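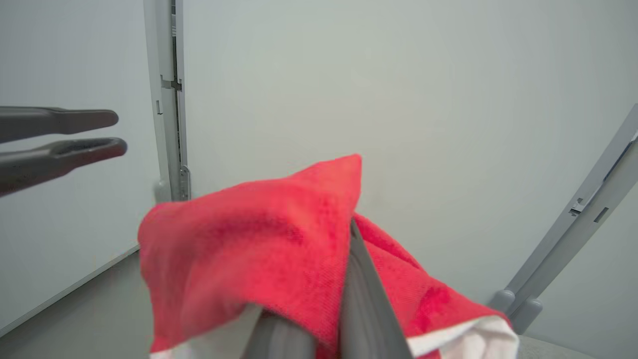

*Prepared by Geeta Sengar, project lead, for the grants officer at Fivinow. Covers the second half-year, to the end of August.*

The court support scheme for road death families has now been running for a full year. The grant pays for two part-time court supporters, their travel, the telephone line and a small hardship fund. Both posts were filled for the whole of this period. Esmaeil Heydari covers Brunton and the coast, and Sarla Joshi covers the inland courts.

## Work done

The supporters sat with families at every hearing we were told of in time. Most of these were first appearances and postponements. Four trials finished in the period: two ended in a guilty plea on the first morning, one in a conviction after a contested trial, and one in an acquittal. In the acquittal the family asked to go on seeing Sarla for a while afterwards, and we agreed to that. The original plan had support ending on the day of judgment. We would like to change this in the second year and allow up to three visits after a case closes, whatever the result.

The telephone line took 1,417 calls. A large share were people asking when and where a case would next be heard, which they should be able to get from the court office. The Brunton court office is short of a clerk and its phone often goes unanswered until after 2 pm. We have started keeping our own list of hearing dates, copied from the notice board each morning, and callers are given the date from that. It takes up the first half hour of Esmaeil's day.

The printed guide, *What Happens After a Fatal Crash*, came back from the printer in the first month of the period. We ordered 500 copies and have 200 left. The section on sentencing needs rewriting before we reprint. Several families read "suspended" as meaning the driver would serve that part later, and were upset when it was explained to them outside the courtroom. Kiran Bhatia has drafted a new page with a worked case, and it is with our legal adviser now.

## Postponements

This remains the largest cause of strain on families and of cost to us. The long minibus case was put off five times in the period: twice for a missing vehicle inspection report, once because the defence lawyer was ill, once for want of an interpreter, and once because the driver had not been brought from the cells by the time the court rose. On the last occasion eleven relatives had travelled in on the night bus. We paid their fares both ways from the hardship fund.

We wrote to the senior prosecutor after the third postponement and asked that families be told the evening before if the state already knows it will not be ready. We had a polite answer and a named contact. Since then we have had warning twice. It is too early to say if this will last.
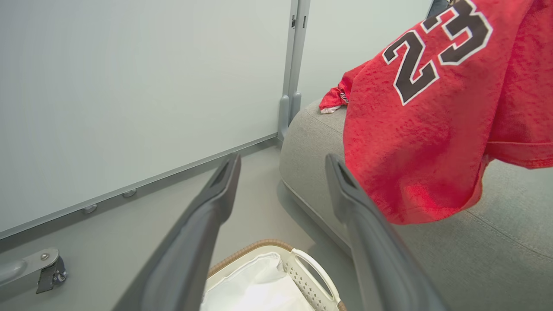
Ashok Pathak wrote to us after the fifth date was lost, and has agreed to our using his words. "I can wait for the sentence. What I can't do is keep asking my foreman for the day off and then come back and tell him nothing happened. The third time he didn't believe me. A text message the night before would have saved me that." He also asked that letters from the court be sent to both parents where they live apart, and we have passed this on.

We now give any relative who wants one a signed note confirming that they attended court. Employers have accepted these so far.

## Victim impact statements

Families in three of the four finished trials were entitled to put a statement before sentencing, and two did. In one of them the magistrate referred to the statement at some length when giving reasons. In the other it had been handed in late and was read by the court only after the tea break, with little time left – the mother felt it had been skimmed. Our supporters now ask about the statement at the second meeting and aim to have a draft ready well before the plea.

Sarla has asked for training on this part of the work. A one-day course is offered by Drodirano and we have booked both supporters on it from the existing training line.

## Spending

The grant is within budget overall. Travel is overspent by 2,890, all of it down to the minibus case, and this is covered by an underspend on printing and on the telephone line. The hardship fund is nearly used up. We ask permission to move what is left of the printing line into it, and will send the form separately.

We moved case notes on to the Rorkix system at the start of the period. The change was slower than planned and for six weeks both supporters kept paper notes as well. All open cases are now on the system and the paper files are locked away until the retention date.

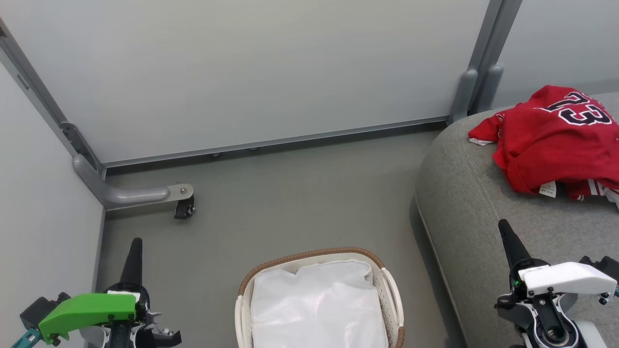
## Next six months

- Reprint the guide with the new sentencing page.
- Agree a standing arrangement with the prosecutor's office for evening-before notice, in writing if possible.
- Meet the Brunton court manager about a private waiting room. Families and accused drivers still share one corridor, and there was shouting on two mornings.
- Begin support at inquests, starting with one court.
- Send Fivinow a short note on the cost of post-trial visits, so that a decision can be made before the year-two budget is fixed.

The minibus trial is set down for three weeks and both supporters will be needed for the opening days. Kiran will cover the telephone line during that time. Other hearings will be attended where we can, and families have been told that there may be gaps.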